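Vadholm Test Kitchen: Chore Readiness and Safety Checklist
Station 7, countertop baking
Inspected 25 Jun 2026

1. Emergency stop within arm's reach: PASS
Comment: Moved since November, when it was within reach of anyone with an eight-foot arm.

2. Cords clear of hot surfaces: PASS WITH NOTE
Comment: Tape them down anyway. Firik has yet to meet a cord it didn't want to take home.

3. Oven door opened and closed without dragging the oven: PASS
Comment: Opening was smooth. Closing took 57 seconds, by which time I had mentally eaten lunch.

4. Bread moved from rack to plate, undamaged: PARTIAL
Comment: 535 good transfers out of 890 logged. The rest were squashed, dropped or, in the log's phrase, "relocated." Buns are harder than rolls. The shiny ones slide.
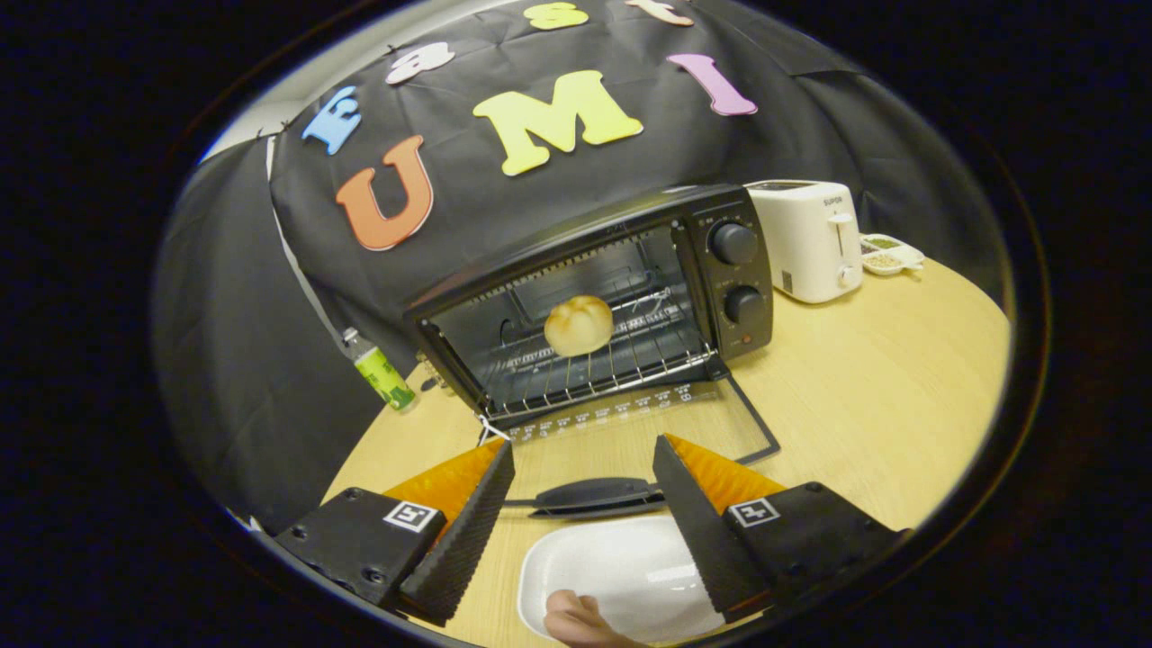 Can a machine be left alone to warm up the bread yet?
Not at this station. It can handle most of the steps, but a person still has to be close enough to cut the power when one goes wrong.

5. Grip force limit set for soft food: FAIL
Comment: Still on the setting Parsa uses for jar lids. Reset before the next run.

6. Finger pads cleaned between runs: PASS
Comment: Crumbs get into the ridges. Use the stiff brush.

7. Notices when the oven is still on: FAIL
Comment: Tutik reported "task complete" with the heat running. I have had roommates like this.

Cleared for supervised use only. Items 5 and 7 to be rechecked before anyone schedules a demo.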